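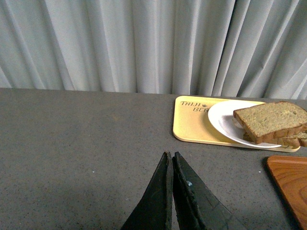 Slide 1. Pleated curtain behind a gray tabletop.

Good morning. My name is Lilibeth Sebastian and I will speak about how we hear a room. I have worked on small halls for many years, mostly halls where the owner has little money and a lot of echo.

(Wait for the door to close.)

Start with the clap. Ask everyone to clap one time, together, then be silent. Let them listen to the end of the sound. Do not explain yet.

A hard wall sends most of the sound back. Cloth with deep folds takes a part of it, mainly the high part. The low part passes through and comes back from the wall behind. This is why a room with curtains can still sound heavy when a man with a deep voice is speaking.

Slide 2. The Gralladcombe hall. Tell the story of the choir. Benjie Calimlim measured the echo before the work and after it. Before, 3 seconds. After, 2 — and the singers complained! They had become used to hearing themselves come back. Mention that we took two panels down again in August.

Slide 3. Cost. The first offer was 3000, the final bill 2000. The difference is mostly the ceiling, which Farah Ismail advised us to leave alone. If somebody asks about the currency, it is dollars.

Fullness: to make a curtain with good folds, buy cloth two times as wide as the wall. Flat cloth absorbs less. Leave a gap behind it, a hand wide is already useful.

(Drink water. Speak slower here, last time I was too fast.)

Slide 4. Questions I expect: fire treatment, washing, egg boxes. For egg boxes, say politely that they do very little.

Thank Rosalinda Aquino for the recordings. Then the second clap, with the side doors open.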